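FOR IMMEDIATE RELEASE

Reruvetti Would Like You to Own Fewer Napkins

Small linens maker drops 20 products, keeps the good ones, and offers to mend the rest

STIVODMONT, April. Reruvetti, the table and kitchen linens company, announced today that its spring catalog will be the shortest it has ever printed. Twenty products have been retired, among them the asparagus cozy, the his-and-hers egg blankets and a bread shroud that sold well one winter for reasons the company never got to the bottom of. What's left is a line of plain cloths in strong colors, sold under the name Misatano, and a mending service for people who already have enough napkins and would simply like them to stop having holes.

"We looked at the old catalog and found we were selling a special cloth for drying the cloth you dry things with," said Adalberto Siqueira, founder of Reruvetti. "I wrote that page myself. I remember being pleased with it."

The Misatano line covers napkins, kitchen towels and one square cloth of no declared purpose, which early customers have used to cover dough, wrap sandwiches and hide a scorch mark on a sideboard. All of it is woven and hemmed in Stivodmont, in the former Barros button works, where the company has rented the upper floor since outgrowing Siqueira's garage and, shortly afterward, his brother's.
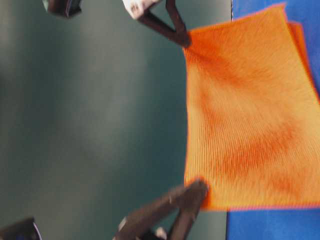 Colors were chosen over a long spring by Maiara Meireles, head of design, who began with 100 swatches pinned to a corridor wall and removed one whenever she walked past it without feeling anything. Beige did not survive the first morning. Oatmeal, stone, flax and a shade the supplier called Whispered Biscuit followed it out by lunchtime.

"People tell us they want a neutral table, and then they serve beets," said Meireles. "A cloth is going to meet dinner sooner or later. I'd like it to have some personality when it does."

The mending service opens the same week as the catalog. Customers may send in any napkin, towel or tablecloth, whether or not Reruvetti made it, and have it darned, patched or rehemmed for a flat fee of $2 apiece plus postage. Repairs are done in visible thread. Customers who want invisible repairs are welcome to stand farther away.

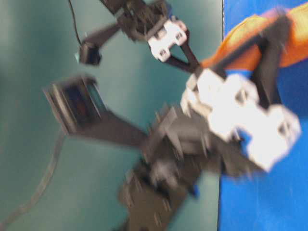
Orange on blue, Stivodmont.

A trial run last fall, open only to people on the company's mailing list, brought in around 1000 pieces. Most were ordinary kitchen towels with ordinary troubles. The remainder included a christening tablecloth with candle burns, a napkin embroidered with the name of a hotel that would presumably like it back, and a pair of boxer shorts, which were mended and returned without comment.

The trial also gave Reruvetti its first reliable information on how table linens come to grief. Hems go first, then corners, usually on the side nearest the cook. Bleach does more harm than wine. The company has rewritten its care label accordingly, and it now reads in full: "Wash warm. Dry however you like. Iron only if relatives are coming."

Siqueira concedes that asking customers to buy less and repair more is an unusual plan for a business that sells things. He has explained it to his bank twice. The bank has asked for a third meeting.

"They wanted to know where the growth was," he said. "I told them we'd grown quite a lot already and it had mostly been egg blankets."

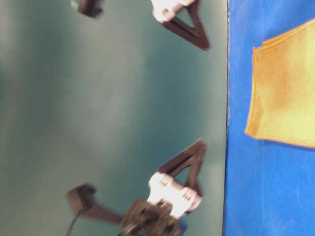

Yellow cloth, folded.

Misatano cloths are available from the Reruvetti shop in Stivodmont and by mail order. The paper catalog is free on request and fits in a standard envelope for the first time. Remaining stock of the retired products will be sold from a table by the shop door until it runs out, with a limit of as many as you can carry.

Mending parcels should be addressed to the Barros building, upper floor. Please wash items before sending. The company does not wish to elaborate.

About Reruvetti
Reruvetti makes linens for tables and kitchens. It used to make them for asparagus as well.

Press contact
Maiara Meireles, Reruvetti, Barros building, Stivodmont. Fabric samples on request. Mornings are best.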